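A morning at the Skekodbridge arm lab

I'd been pestering Fathima Kumarasinghe for a lab visit since May, so when she finally wrote back with "come by, bring a sweater," I was in the car before I'd finished my coffee. Skekodbridge is a small place (two rooms and a kitchenette) and the heating is a rumor.

The group there works on teaching arms by demonstration. You don't program the motion; you show the task over and over, record what the cameras and joints report, and train a model on the lot. What I'd come for was their result on wrist views. Junaid Mohmand trained the same policy twice, once on the fixed camera alone and once with the close-up view added, and ran both on the same task.
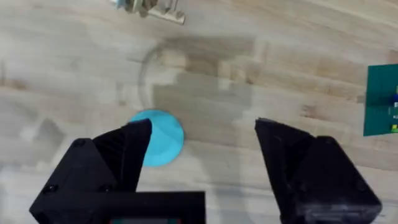
The wrist view, with the disc between the open fingers.

Out of 31 tries, the fixed-camera version failed 10 and the one with the wrist view failed 6. I'd expected a bigger gap! Junaid was quite cheerful about it. Most of his remaining failures come from flat things, he told me, where being a hair too high means the fingers close on air.

Then there's the clutter question, and I loved this part. They call the method Namow, and half the idea is leaving everyday stuff on the table during recording so the model can't lean on a tidy background. 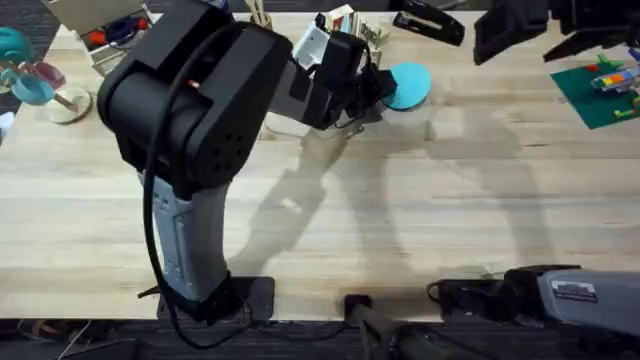
Chaimae El Khatib looks after the recordings and she's strict about them. If a demonstration has a long hesitation in it, out it goes, because the model will happily learn to hesitate too. I asked whether she ever keeps a messy one and she said yes, if the person recovers from a miss, those are gold. I wrote that down twice.

We also talked about shadows, which I'd never given a thought. The arms throw big gray ones right over the spot where the work happens, and Junaid wants to test next whether changing the lights between sessions helps.

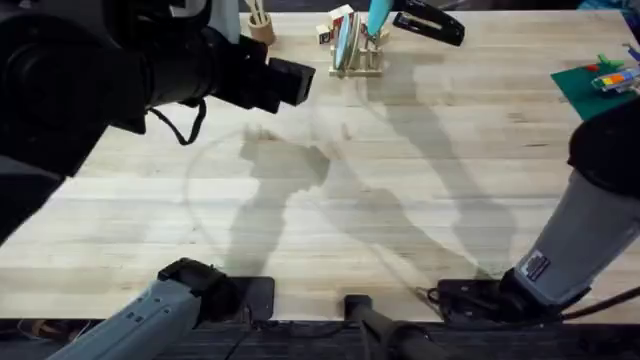

Getting in

Email Fathima first, as there's no front desk. Parking is behind the building, and wear the sweater.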